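Clearing out the stuff drawer, a thread. I have lived with this drawer since May and it has won every round so far.

The rule was simple: everything comes out, everything gets a home, no reading old birthday cards. I lasted 17 minutes before I found the birthday cards.

Gilmar Macedo (my brother-in-law, owns a label maker, has opinions) says you sort by room. Bathroom things with bathroom things, games with games. Fine. Then explain what my stuff has been doing all these years. 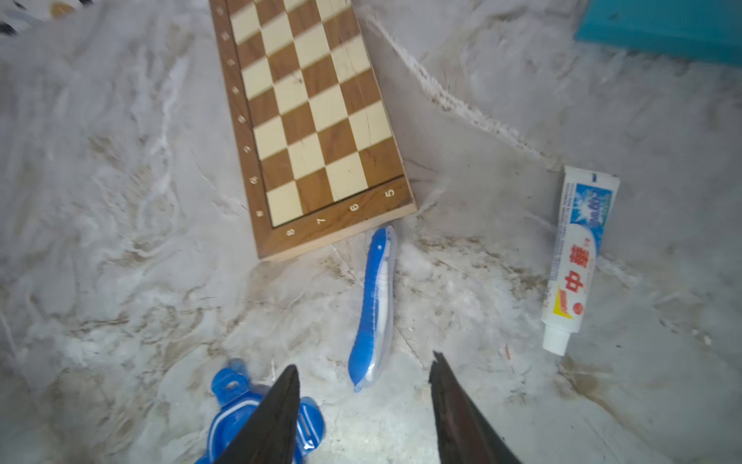
Toothpaste goes in the bathroom cabinet, obviously. So does the toothbrush, still sealed in its package, because apparently I buy toothbrushes the way other people buy lottery tickets.

The chessboard is harder. Last time I played, I lost in 17 moves to a child at the Jenderberg street fair. He offered me a rematch. He was eating a corn dog.

Gilmar's position is that a board you don't play on is a tray. My position is that it's a folding board, so it takes up half the space of a regret.

Checked what a proper storage box would run me. Falex has one for $37. Skerar has what looks like the same one for $343, and I think the difference is that theirs has a "philosophy."

Meanwhile the small things are multiplying. You put one little box down and suddenly you're running a museum.

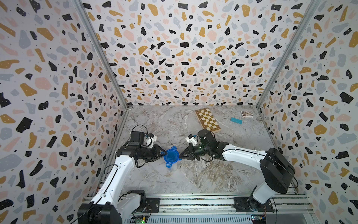
Chessboard still out, smaller stuff off to the right. Undecided.

Update: the chessboard goes on the shelf by the couch, where guests can assume things about me.

Update to the update: Gilmar has labeled the shelf TRAYS.

Next up is the hall closet. If I'm not back by dinner, he can have the toothbrush.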